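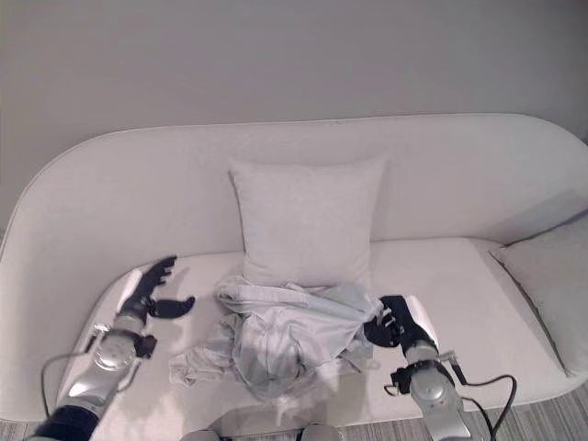 The gray couch, apartment 7.

The bus to Flosari left at 2 and Sobia missed it. Of course she did. Phone dead, one shoe untied, August heat coming up off the sidewalk like breath. She sat on the curb and said a word her mother didn't like.

Next bus at five. Three hours. She had the envelope inside her shirt, taped, and the tape itched.

"You're late," Mrs. Tsang had said that morning, and that was before any of this. "Take it to Hsu. Only Hsu. Not the brother." Then the door. Then the chain on the door.

So. Walk, then. Past the Bomari with its one pump, past the cannery, out where the road goes flat and teh ditches are full of frogs. A truck slowed. Didn't stop. Slowed again up ahead, and waited with its blinker going.

"Tsung-han sent me," the woman said through the window. Gray braid, big hands. "I'm Tyyne. Get in or don't, I've got ice cream in the back."

Sobia got in.

They didn't talk. The radio talked — wheat, rain, a man in Sundden who wanted to sell his boat. Sixty miles an hour and the door rattled the whole way. She counted fence posts and lost count and started over. She thought about opening the envelope. She'd thought about it since breakfast. Her aunt's name was on the front, in pencil, spelled wrong.

"You look like her," Tyyne said. Just that. Eyes on the road.

"Like who?"

Nothing. The blinker again. A long low building with lights on already, number 2333 over the door, and a man on the step getting up too fast and dropping his cup.

He was older than she'd pictured. He held out his hand for the envelope and she didn't give it to him, not yet, she couldn't have said why.

"Is she here?" Sobia said.

He looked at Tyyne. Tyyne looked at the ice cream, which she had in her arms now, dripping down her sleeve.

"Upstairs," he said. "She's been up there since noon. She wont eat til you come."

Sobia took the stairs two at a time.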